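From: Iwona Brzozowska
To: Skirnton cat owners list
Date: 21 January 2020
Subject: Re: Moving an older cat to a new flat

Chaltu Yimer wrote:
> We move to Vodlow in March and our cat is 14. She has never lived
> anywhere else. Should she go to a cattery for the week, or come
> with us on the day? The drive is 137 miles.

Chaltu, I would take her with you. We did the move from Skedach with two old cats and they slept for most of the drive. Leave the carrier open in the living room from now on, with a blanket in it.

On the day, shut her in one room before the van comes and put a note on the door. Do the same at the other end. Ours had the back bedroom for the first week — food on one side, tray on the other, and an unwashed jumper to sleep on.

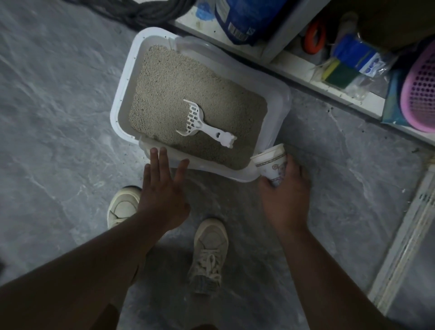
Register with a vet before you go and ask your present one to send the notes over. Change the microchip address as well. I forgot, and it was more than 44 days before I remembered.

Keep to the same food until she is eating normally. If she eats nothing at all for a day, ring the vet.

Iwona

Recent threads on this list
Cat flap in a rented door
Rutkowska carriers, spare hinges
Sitter wanted, Skirnton, March
Thyroid tablets and fussy eaters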